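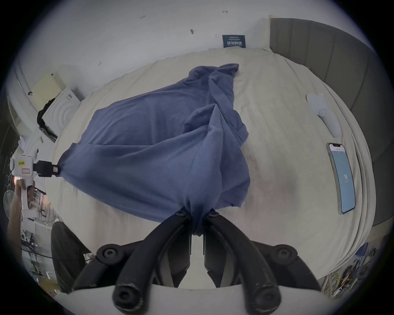

I've now folded the same sort of T-shirt so many times that I do it in my head on the bus. Such is life since I said yes to helping out at Dratalo, who are trying to get a robot to do laundry and have decided that the best way to teach it is to have people like me show it how, over and over, with a gripper in each hand.

For anyone who missed my last update: there's no robot in the room with us. The grippers are hand-held. You squeeze, the jaws close, and everything you do gets saved so that a machine with the same sort of jaws can learn from it later. Conceição Sequeira, who runs the sessions, calls it lending the robot your hands for the afternoon. I call it trying to do housework in oven gloves, but she's the one with the engineering degree.

The news, as of 19 April 2018, is that we've finished the first batch. That's 300 good folds, all done on a bed with an ordinary sheet on it, and the whole lot is going off to the people at Dinberg who do the actual training. I was responsible for 122 of them and I'm quite proud of that, even if Benvinda Salgado did more than me and did them faster (she used to work in a clothes shop and it shows — she barely looks).

You'd think the folding would be the hard part. It's the bit before, when the shirt is in a heap and you have to find the hem. With your fingers you just feel for it. With grippers you're going by eye, and a plain shirt with no pattern gives you very little to go on. I kept picking up a sleeve, or two layers when I wanted one, and pulling a great twisted sausage of cloth across the bed. We threw out 29 of my early attempts for exactly that sort of thing, and then Conceição changed her mind and put some of them back in, on the grounds that a robot is going to get in a muddle as well and might as well see how a person gets out of one. I thought that was rather kind.

Once you've got hold of both corners of the hem it's much nicer. You pull outwards, gently, and the lower half goes flat while the top does whatever it likes. Then you decide whether to sort out the sleeves or carry on and hope. I'm a carry on and hope person. Benvinda sorts out the sleeves.

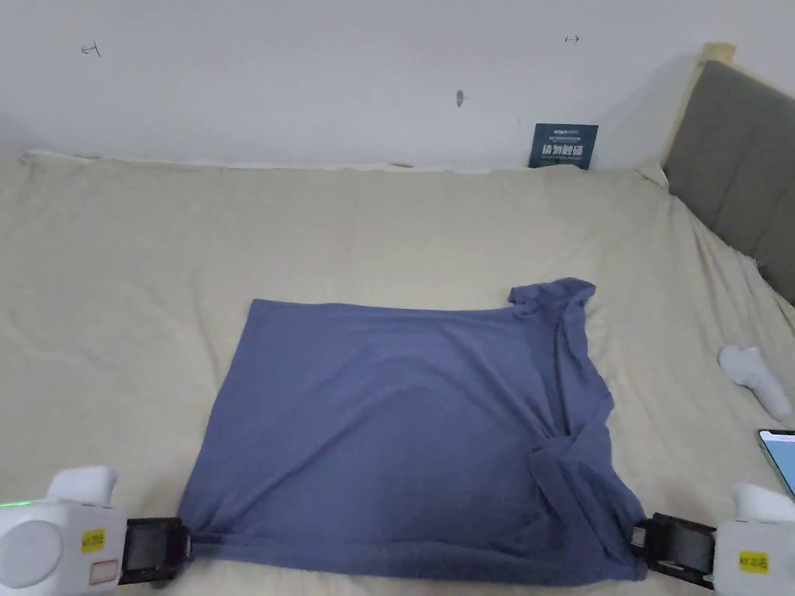
A gripper on each corner of the hem. The sleeve at the top right is still sticking up.

A few of you asked why we don't drive the robot by remote control and skip all this. They did try it last August, before I joined. Benvinda had a go and says it was like folding a shirt in the house next door through the letterbox. You moved, there was a tiny wait, then the arms moved, and by then you'd already started correcting for something that hadn't happened yet. She got through a handful in a morning. With the hand-held ones you feel the cloth go tight, so you know when to stop pulling, and you can get into a proper rhythm. They haven't given up on remote control altogether, though. Conceição still wants it for the testing stage, so that somebody can take over when the robot gets stuck halfway.

What comes next is more shirts, obviously. The target for the second batch is 825, which made me laugh out loud when I heard it, and this time they want different sizes, some long sleeves and at least one thing with buttons. I've asked for a higher bed. My back has opinions about leaning over a mattress for hours and I doubt I'm the only one.

We don't know yet how well the first batch has worked. Dinberg will train on it and then let a real arm loose on a real shirt, and we've all been promised a look at the results, good or bad. Benvinda has bet me a cake that its first fold will be worse than my first fold. I've seen my first fold, so I took the bet.

If you fancy having a go yourself, Conceição is after a few more pairs of hands for the second batch, left-handers especially. No experience needed, and you get used to the grippers after the first hour or so. Leave me a comment and I'll pass your name on.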